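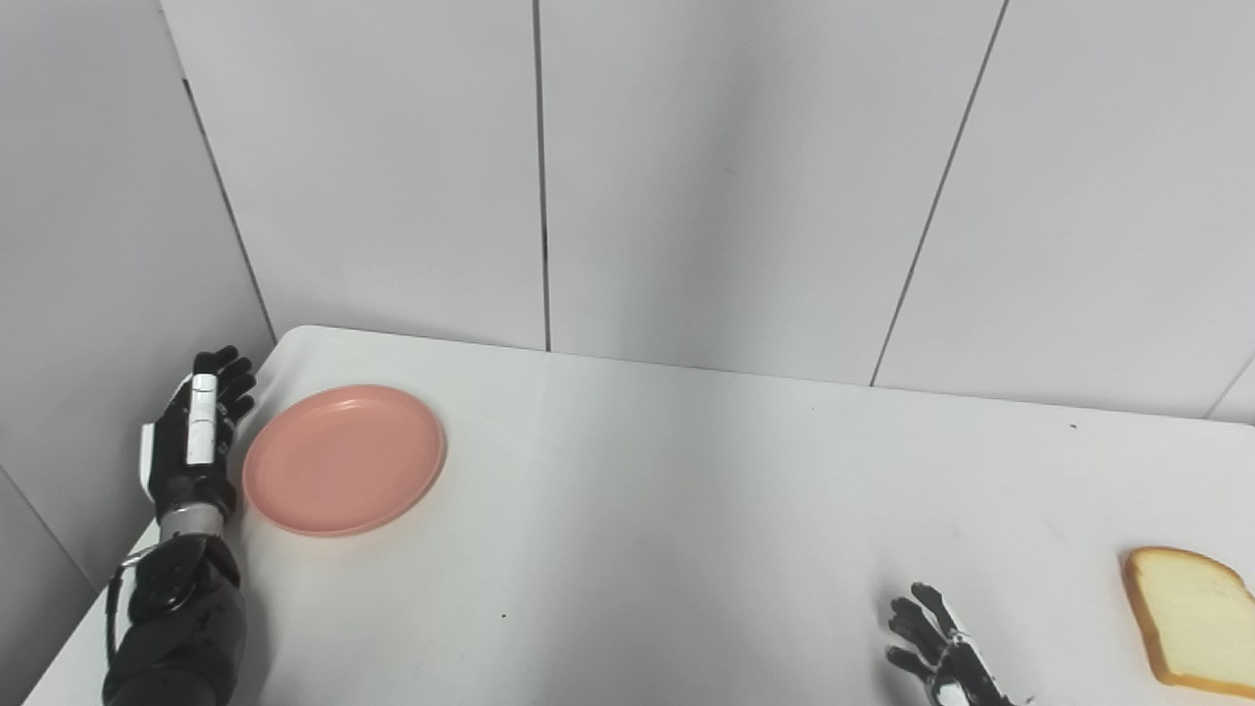 Hostside Community > Workshop and Lab > Rules and good practice

Two-handed tabletop rig and real food: what belongs in a written procedure?

Asked by Szu-yu Hsiao
Tags: food handling, teleoperation, written procedures, stopping distance
3 answers, accepted answer marked

I look after a small bench where a two-armed robot is driven by a person through simple table tasks. At present the task is bread onto plate. It is every bit as thrilling as it sounds, and it has been going on since November.

We have a risk assessment, in the sense that there is a file with that name. It was written for the arms' previous job, which involved cardboard boxes, and it says a great deal about boxes. It says nothing about food, hands with fingers, or what the person resetting the table is supposed to do with their own hands while the robot's are over it. I've been asked to produce a one-page procedure that people will follow. The last one ran to 59 pages and was followed by its author, until he left.

My questions:

1. Does the food need any rules if it is never going to be eaten? One colleague says no. The same colleague was seen with butter.

2. Between attempts somebody reaches in and puts the slice back. Is it enough for the driver to say "holding" and keep still, or do the arms have to be stopped properly each time? Stopping properly takes longer and everybody hates it.

3. How do you decide that a slice is finished? We have a range of opinions, some of them held about the same slice.

4. Crumbs. I don't have a question, I just want them to be somebody else's problem.

I've read the general safety standards for arms in factories. They are sensible and mostly concern fences. I am after what people do on a bench.

Answer 1
kettle_and_bolt

You want light curtains. We fitted some on a packing line and never looked back. Any break in the beam and the whole lot stops. Cost us 2000 all in, including the bloke. Food is fine, just don't eat it.

Comment from Szu-yu Hsiao: Thank you. The person resetting would break the beam every attempt, so this is a proper stop each time with a bill attached. Which may be the right answer, I admit.

Comment from kettle_and_bolt: Yes that's the idea of them

Answer 2 (accepted)
Lai-ching Peng

I've written three of these. The first was bad, the second was long, and the third is taped to the wall beside the table and has been read by visitors, which I count as a success. Taking your questions out of order, as the second one is the one that can hurt somebody.

Reaching in. "Holding" is a promise made by a person who may be about to sneeze. If a human is driving, the arms copy the human, including the scratch of the nose and the turn towards whoever has just walked in with the post. Our rule is that no hand made of meat crosses the table edge until motion is disabled and the person reaching in has checked that it is. Mind the order there. The driver disables, the resetter looks at the indicator for themselves and says "clear", then reaches. Afterwards the resetter steps back and says "out", and only the resetter may say it. We had a fortnight of drivers helpfully saying it on other people's behalf.

Check what disabling does on your particular machine before you write this down. On some arms the brakes come on and everything stays where it is. On others the arm sags, and a hand parked above the table comes down on the table, or on you. If yours sags, your procedure needs a parking position with the arms low and well back, and parking comes before disabling. Whatever the maker's manual says about this wins over me.

Also, a disabled arm isn't the same thing as an emergency stop. The stop button should be within reach of the resetter as well as the driver. Ours was on the driver's side only, with a mug in front of it.

You say it takes longer, and it does. We logged 1043 resets under the new rule and the grumbling faded well before the end. Put the control on a foot pedal if the manual allows it, and most of the delay goes away.

Food. Yes, it needs rules, dull ones. Your colleague is right that nobody need worry about the robot's digestion. The trouble is the people. Bread lying about near a kettle will be eaten by someone who came in for a meeting. Ours read:

Task food is kept in its own lidded box, labelled NOT FOR EATING, away from the kitchen.
Plates used on the table never go back to the kitchen. We buy plates in a colour no one has at home.
Check for allergies before anyone handles the food, and ask again when the food changes.
Nothing spreadable. (Butter gets into finger joints. Ask me about Filetti.)
Task food goes in the bin at the end of the day, in a bag, and the bag leaves the room.

When is a slice finished? Don't leave it to judgement, because you'll get philosophy. We change it at the start of each session and again at lunch, plus any time it tears, folds and stays folded, shows mould or touches the floor. Write the change in the log. Stale bread is stiffer and behaves differently in the grip, so anyone using the records later will want to know which sort they've got.

Crumbs. They are the resetter's problem, and the page should say so by role. Dry brush first, then a damp cloth, arms parked and disabled. Don't blow them. I know it's tempting. Blowing moves them from the table, where they are untidy, into the fingers, where they are maintenance. Look over any exposed cable at the wrist while you're there, as that's when you are close enough to notice a snag.

Last, put a name and a month at the bottom of the page, and strike out anything about boxes.

Comment from Szu-yu Hsiao: Accepted. Ours sags. I went and checked after reading this and have moved my mug. What happened with Filetti?

Comment from Lai-ching Peng: Filetti was the project before this one. Soft cheese. We replaced 2 fingers and a supervisor.

Answer 3
Yeh

Agree with nearly all of the above, one quibble. If you swap the bread at lunch, do it before the break and leave the table bare. We left the fresh slice out under the Kisine rig, came back, and the first hour's records are all of something closer to a roof tile.

Also number the bags of bread. You won't want to, but do it.

Comment from kettle_and_bolt: still think light curtains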